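The Tivska Ledgers: Store Credit in a Prairie Town (Hardback)

January
By the Rorkow history desk

Print | E-mail this page

The Tivska Ledgers is an edition of the account books of a single general store, with essays on how the store gave credit and how it got its money back. The publisher is Hotus Press. It comes as one hardback volume, with a data file that can be downloaded by anyone who owns the book. I read the first printing and worked with the data file alongside it.

Tivska was a railroad town with one grain elevator and, for most of the years covered, one store that would carry a farm account past harvest. The books of that store survive as bound ledgers and a run of daybooks. A daybook records sales in the order they happened. A ledger sorts the same sales by customer. Most small stores kept both, and most local collections hold only one of the two, usually the ledger, so it is rare to be able to check one against the other. The editors of this volume could do it, and the checking is the main reason to buy the book.

Contents

The volume has 15 chapters. The opening group covers the town, the rail line and the elevator, and can be read quickly. The middle group is the edition proper. The closing chapters are essays on interest, on women's accounts, on barter, and on the years of bad prices in the 1920s. There are three appendices: weights and measures, a list of abbreviations, and a note on how the transcription was done.

The edited text runs to 3591 entries. Each has an entry number, the source page, the customer number, the goods as written, the goods in a standard form, the price and the method of payment. Where the daybook and the ledger disagree, both readings are printed and neither is corrected. I agree with that choice. A silent correction would have hidden the most interesting pattern in the material, which is that small cash payments often appear in the daybook and are missing from the ledger until weeks later.

Customers are identified by number in the tables and by household in the index. The index also covers goods, but only in the standard form. If you are looking for a local word for a kind of cloth or a grade of flour, you have to guess how the editors standardized it and work back. A second index of original spellings would have fixed this, and the data file shows that the information was there to build one.

Transcription quality

The publisher supplies page scans for a small part of the source as part of the download. I compared the printed text with the scans for every page available. The transcription is good. Abbreviations are expanded in a consistent way, and the expansions are in brackets, so a reader can see what the clerk wrote. Ditto marks are resolved into full words, which makes the tables much easier to search but does carry a risk: when a clerk carried a ditto mark over a page break, the editors had to decide what it referred to. These cases are marked with a dagger. I would have read some of them differently, mostly in the feed and seed entries, but the marks let me find them.

Prices are a weaker point. The store used a private letter code for cost prices, as many stores did, and wrote the cost code next to the selling price for some goods. The editors solved the code and printed the costs as plain numbers. The transcription appendix says how the code works but does not print the original letters. A reader who doubts a cost figure cannot check it without going to the scans, and most pages have no scan. The letters should have been kept in the data file at the least.

The tables

There are 28 tables in the essay chapters. They are set in a plain style with rules above and below the heading and no shading. Column headings repeat on every page of a long table. Totals are printed in the body and add up in the ones I tested, apart from the table of balances carried forward, where a rounding note is missing and the last column looks wrong until you notice that half cents have been dropped.

The best of them sets the date of first purchase on credit against the date of final settlement, by size of farm. It shows that middling farms settled slowest. The usual account of country credit, which I have repeated in reviews here, says that the poorest customers were the slow payers. At Tivska the poorest customers were held to small balances and settled often, in eggs and butter for the most part. The storekeeper extended long credit to people with land to lose. The essay that goes with the table puts this calmly and does not claim that other towns worked the same way.

The table of barter values is less useful. It averages egg prices by quarter, and egg prices moved too much within a quarter for the average to mean a great deal. The monthly figures are in the data file and I would use those.

The essays

The essay on interest is the strongest piece of writing in the book. It argues that the store charged no stated interest but kept two prices, one for cash and one for credit, and that the gap between them widened in the planting months. The evidence is matched pairs: the same good, sold in the same week, to one customer for cash and to another on account. The method is explained in plain words and the pairs are listed so they can be checked. My one complaint is that the writer treats all sugar as the same good. The daybook separates sugar sold loose from sugar sold by the sack, and some of the pairs mix the two. Taking the mixed pairs out narrows the gap but leaves the pattern in place.

The essay on women's accounts depends on the headings the clerk gave to each page. Married women rarely had a page of their own, but the daybook often notes who came to the counter. By joining the two sources the essay recovers a good deal of buying that the ledger puts under a husband's name. It would be hard to do this anywhere else. The piece is let down by its length. It repeats its method in each section, and a third of it could go.

The essay on the 1920s is competent and adds little. It covers falling grain prices and bank trouble from the general literature and then turns to the store in its last few pages. Readers who know the period should start at those pages.

Production

The printing is by Khamphan, on an uncoated off-white stock that takes pencil well. The binding is sewn. After steady use the book opens flat from the end of the front matter onward, although the inner margin is tight in the edition chapters and the entry numbers on left-hand pages sit close to the fold. Type size is fine in the essays and small in the entries. The dagger mark is hard to tell from a plus sign in the smallest type, and both are used. There is a ribbon. There are no endpaper maps; the one map of the township is in the second chapter and has to be found each time.

The data file

The download is a single text file with tab-separated fields and a short guide. It opened without trouble in every program I tried. Field names match the column headings in the book, and entry numbers are the same in both, so moving from one to the other is simple. Dates are in one format. Uncertain readings, however, are marked in the book with a question mark in brackets, and in the file they are marked the same way inside the field itself. Any attempt to sum the price column fails until those marks are stripped out. A separate column for certainty is the normal way to handle this.

The guide does not say whether the file will be corrected. A version number in the header suggests that it may be.
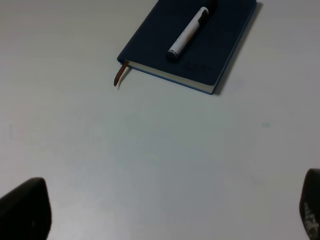
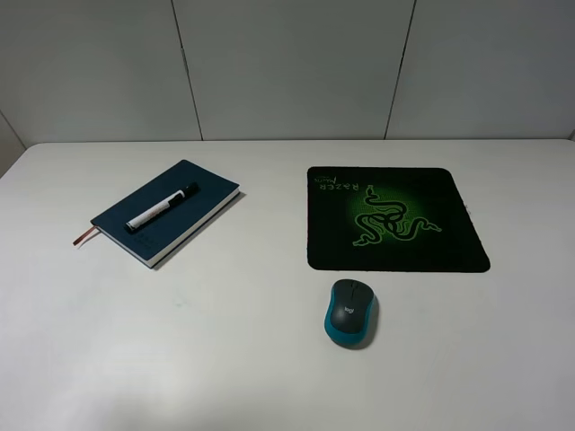
Working through the edition takes planning, and the order of the chapters does not help. I suggest reading the transcription appendix first, then the essay on interest, and only then the entries. The cross-references from essays to entries are by number alone, with no page given, so a reader following an argument needs a running list of entry numbers. A hardcover notebook, such as the dark navy one lying closed in both photographs, is a sensible thing to keep that list in, with one page for each customer number. Slips of paper in the book itself strain the tight inner margin and should be avoided.

Who it is for

Local historians working on farm credit should have access to a copy, and a library with a Midwestern collection should own one. Teachers could use the matched pairs from the interest essay as a class exercise with very little preparation. Family researchers will find the household index helpful if their people traded at Tivska and of no use if they did not. General readers are likely to enjoy the opening chapters and stop at the edition.

If a second printing is planned, the changes I would ask for are the original cost letters in the data file, an index of original spellings, the missing rounding note, and a different mark in place of the dagger. The first two need editorial work. The others could be done at the proof stage.

Recommended, with the reservations given under transcription and data file.

Last updated: January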